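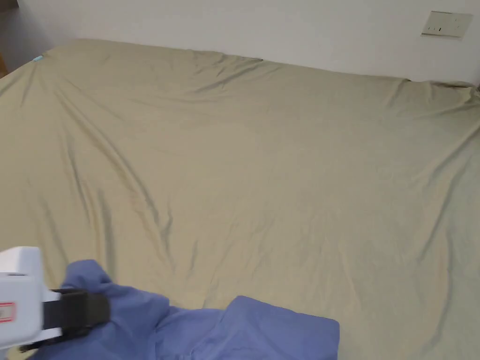
Fitted sheet creeps off the corners of a deep mattress - what am I doing wrong?

Posted by marrowfat, 9th July

We replaced our old mattress in May with a Susine, which is lovely to sleep on and apparently the depth of a paddling pool. Since then no fitted sheet will stay put. I make the bed in the morning, all neat, and by the next day one of the top corners has pinged off and I wake up with my cheek on the mattress label.

I've bought two new sets. The first was a Plirunine "extra deep" king, which fits if you kneel on one end and swear at the other. The second was from the market and claims 890 thread count, a figure I believe in the way I believe in horoscopes. It goes on easily enough and then wrinkles itself across the middle into long diagonal creases that I swear I can feel through pyjamas.

Is there a knack to this? I wash at 40 and tumble dry because we have no line. I'd prefer not to buy a third set, as the airing cupboard door already needs a shoulder.

Tuppenny_Loaf

Measure the mattress. I mean with a tape, at the side, with any topper on it. People go by what the shop told them, and shops measure mattresses the way anglers measure fish. You want the pocket of the sheet to be a few centimetres deeper than that figure so there's something to tuck under. If the pocket only just reaches the bottom edge, the corner will let go the first time somebody turns over.

The other thing is the dryer. If the sheet is mostly cotton it will have shrunk, and it shrinks more in the length than you'd think. Take it out while it's still slightly damp, pull it into shape with someone on the other end (or a door handle, if you live alone) and put it straight on the bed to finish. Leave the duvet off until it's dry. That sorts most of the creases too.

Diagonal creases usually mean the sheet's on squint, by the way. Do one top corner, then the bottom corner opposite, then the other two. And check you haven't got it on sideways. A king isn't square, though at eleven at night it does a good impression.

grimsditch619

just get the clips. mine are Biltik ones, four elastic straps, go under each corner. look like sock suspenders but who's looking under there

oldpenny

The clips do work, but they chew through thin cotton after a while. I got 7 washes out of a decent percale before the first hole. If you can sew at all, new elastic all the way round is cheaper. Portela do it by the metre and I go for the 20 mm width, as the skinny stuff gives up by Christmas.

I'd send the 890 one back, personally. Mine pilled.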